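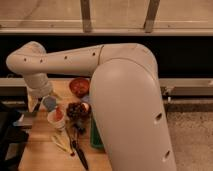 Figure 3. The arm over the wooden table during collection, with the gripper low over the objects at the left. The red bowl stands near the lower link.

Print | E-mail
Papers > Robot learning > Clalum table-top set > Section 3

3.2 Gathering the examples

All examples were gathered at one table in the Dellier laboratory, starting in February. An operator guided the arm by hand controls through each task while the joint positions, the gripper opening and the view from a fixed camera were stored together. We call one such run, from the start signal to the release of the object, an episode. The set used in this paper holds 538 episodes.

Objects were drawn from a pool of everyday household items. They were put down without a fixed layout, and small things were often left close to larger ones, as with the small white rounded object and the dark clump in Figure 3. We did not clear the table between episodes. The operator moved one or two items by hand and began again, so that neighbouring episodes share most of their layout - a point we return to when splitting the data.

Part of the table is hidden by the arm itself in many views. In Figure 3 the lower link covers the right-hand edge of the table and part of a tall green object. We kept such views in the set, as the learned policy has to work from the same camera.

Macarena Leiva checked every episode before it was added. Those with a dropped signal or a gap in the camera record were thrown out, and 13 were lost in this way before the final count. Of the remainder, 400 were used for training and the rest held back for testing. The split was made by session, and no session appears on both sides. Task instructions were written afterwards in the Quiroga format, one short sentence per episode.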